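List | Threads | Search
Filed under: Stock and supplies

7 September 2025

> Restura drops the last 4 rows when I export the Flistby stock list. Same in February.

The export stops at the first blank part code. Row 104 has none, so fill it in and rerun.
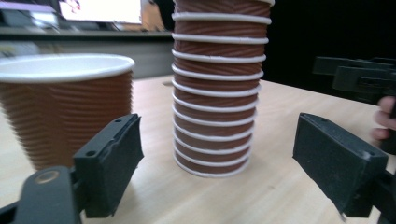

Husetti reads the same file and skips blanks – its total of 424 is correct. Leave the import at version 19 until the codes match.

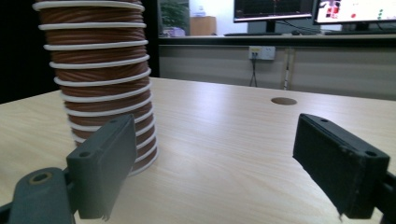
Brown with white rings, on a light wood-grain tabletop.

Recent threads
Pană part codes
Restura date format
Husetti import log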